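Small bottles, caps left on: Vorcombe changes its recycling rules

2026-06-06

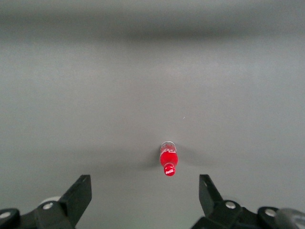 Should the cap stay on a small soda bottle when it goes in the recycling?

Under the new town rules the cap stays on, screwed down tight, after the bottle has been emptied.

The change applies to all plastic drink bottles in Vorcombe, including the small sizes that residents were told until this spring to put in the trash. It covers curbside carts and the drop-off site on Henriques Road. Glass and cans are collected as before.

The old rule asked people to take caps off and throw them away. It dated from a time when the town's plastic went to a plant that could not handle the harder material in the caps. That contract ended last November. Plastic now goes to a sorting plant run by Skaner, which grinds bottles and caps together and separates the two in a water tank. The cap pieces float and the bottle pieces sink.

Loose caps are still a problem. They are small enough to fall through the first set of screens at the plant, and they end up with the broken glass and grit that goes to landfill. A cap that comes in on its bottle gets through. The town is asking residents who have saved up bags of loose caps to bring them to the counter at the drop-off site and keep them out of the carts.

Small bottles caused trouble at the old plant for much the same reason. The Skaner line has narrower screens, and the company told the town in a letter this spring that it will take any drink bottle that still has its cap and has not been cut up. Sample sizes, such as the tiny bottles given out at hotels, are not included.

Bottles should be empty. A few drops left in the bottom will not matter, but a half-full bottle is heavy enough to be kicked off the belt with the rejects. A quick rinse is welcome and is not required. Labels can stay on, including the full plastic sleeves that wrap around some soft drink bottles. Those come off in the wash at the plant.

Residents have asked whether to crush their bottles. The guidance is to leave them in their normal shape where there is room. The sorting line reads flat items as paper, and a bottle stepped on until it is flat can be sent the wrong way. Squeezing a large bottle a little to save space and then putting the cap back on is fine - the plant sees plenty of those.

The town tried the new rules on 14 streets on the east side over the winter, covering 166 homes. Crews checked carts at the curb and left a card when something was in the wrong place. By the end of the trial most of the cards were for plastic bags, which are still not accepted in any cart. Bottles with liquid in them were the next most common reason.

Cards left during the first weeks of the townwide change will be reminders only. A cart will be skipped if it holds bagged recycling, food or yard waste, as happens now. The crew will leave a tag on the handle saying what needs to come out, and the cart can be put out again on the next collection day.

Apartment buildings with shared containers will get new signs and lids. The lids, made by Diltari, have a round opening sized for bottles and cans, and a separate slot for flattened cardboard. The town has ordered 100 of them and expects to fit the larger buildings first. Building managers do not need to apply, but those who have added containers in the past year should tell the public works office so that the count is right.

A small display of what goes where has been set up inside the front door of the town library. Printed guides are on the same table, in a size that fits on a refrigerator door. The guide will also go out with the next water bill.

The drop-off site has moved its bottle container closer to the gate so that drivers do not have to cross the yard waste area. Parking beside it is limited to 20 minutes. The loose cap counter is in the office building on the left and is open whenever the gate is.

Questions about missed carts or replacement lids can be taken to the public works window at town hall.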